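Totero puts two-arm cell on corn station at Jitisby kitchen

Home | Industry | Food | Jobs | Contact

May
By Hüsnü Kılıçarslan

Catering supplier Totero has started trials of a two-arm robot cell at its Jitisby kitchen, where it prepares hot meals for schools and plant canteens. The cell is meant to take over one narrow task on the vegetable line: opening a lidded pot, moving ears of corn by gripper, and closing the pot again.

The kitchen sends out 800 portions per shift. Corn is on the menu for 400 of them on a full day. Until now the pot work has been split among 4 line workers who rotate through the station, and it is the post most often named in the site's strain reports. The reach over the pot is long and the lid has to be lifted and set down each time.

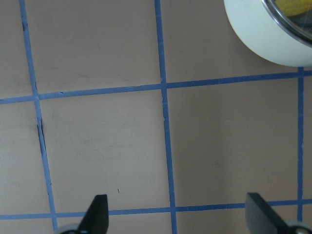 Integration is being done by Wunard, which also wrote the motion programs. The programs are set up against a taped grid on the table. One arm handles the lid and the other handles the corn. Both use two-finger grippers, and Wunard says no special tooling was made for the job. The pots have a center knob on the lid, and the grip point is taught on that knob.

Changes to staffing are limited for the trial period. The four workers stay on the shift. Two move to portioning, one to the packing bench, and one becomes cell attendant, a new post with its own pay step. The attendant clears faults, checks the grip pads at the start of the shift and signs off the log. Training for the post takes place on site and ends with a practical test on stop and restart procedures.

Rotation has been rewritten as well. Under the old plan a worker spent two hours on pots and then changed places. Under the new plan the attendant post changes hands at the meal break, so that more than one person on each shift can run the cell. 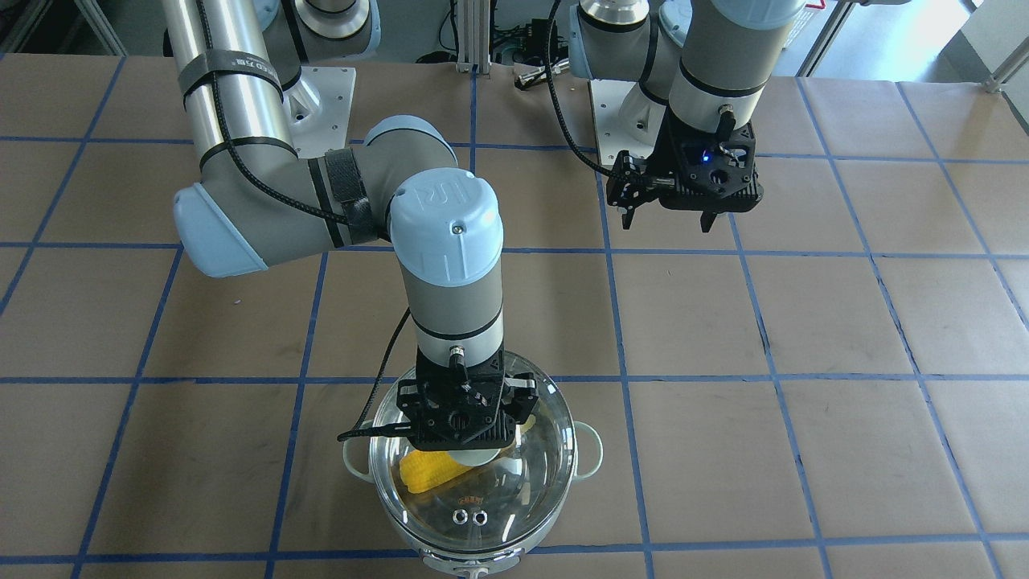 Bheki Mabaso said the line crew had asked for the attendant post to be put in writing before the trial began, and that the remaining question was what happens to the rotation when the cell is down. At present the crew goes back to manual work with the same portion target. Mabaso said the target should drop on those days, and that the crew wants fault time logged separately from cleaning time.

Totero has agreed to log the two separately. It has made no decision on the target.

The trial log so far covers 177 pot cycles. Faults are entered by type, with lid placement and dropped product as separate codes. Wunard has not released a breakdown. Cycle time is slower than manual work at this stage, and the company has set speed aside until the lid routine is settled.

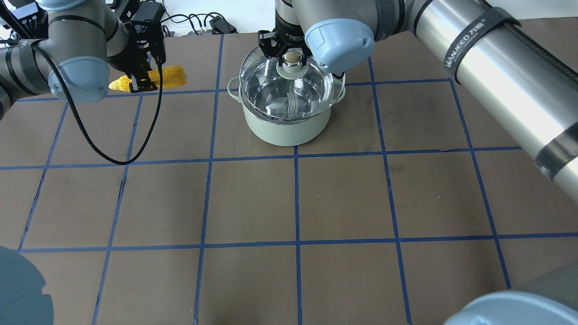 Lid and corn handling with the two-arm cell. Jitisby trial.

A second site, the Sarıgül kitchen, is on the list for a similar cell if the trial is extended. That kitchen uses a deeper pot with a different lid, and the grip points would have to be taught again. Staff there have been given the Jitisby rotation plan for comment.

Shares 4 | Comments 0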